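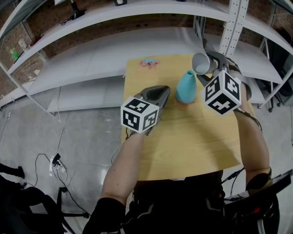
What is in Pestulo?
Short written notes on how people layer their clothes, plus a word list that maps everyday garment words to one spelling each. Text only, 126 notes, one file.

Pestulo – layered clothing notes, README

Status: usable, still patchy. Last cleanup in January.

Files
notes.csv – id, writer, outer, inner, sleeve, free_text
words.csv – word, preferred, comment
old/ – ignore, kept for Venkatesh's script

Sources
51 notes came over from Menon, our earlier list. Rest written fresh by Ximena Montes and Venkatesh Marar. Menon rows have no sleeve value, left blank, dont fill them in by guessing.

Known problems
"Vest" means two things depending on who wrote it. "Jumper" too – 4 rows, all flagged. Color words are loose, off-white and cream got merged to white and can't be seperated again.
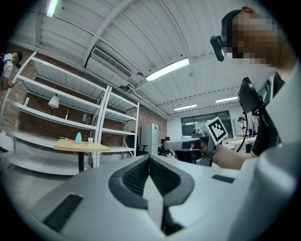 How to fill in outer and inner: outer is whatever sits on top, inner is the first thing under it that shows. Don't name the garment if you can't tell. White garment over a dark top, as on the person leaning in at upper right, goes in as outer "white, unspecified" and inner "dark top". Not "coat", not "shirt". Face and hair are never described. Straps and headgear go in free_text, if anywhere.

Splits
None. 21 rows marked check=1, read those before using.

License
Free to reuse with credit to Stumico. Fixes to Ximena, one row per message please.

TODO
- scarf rows
- merge words.csv duplicates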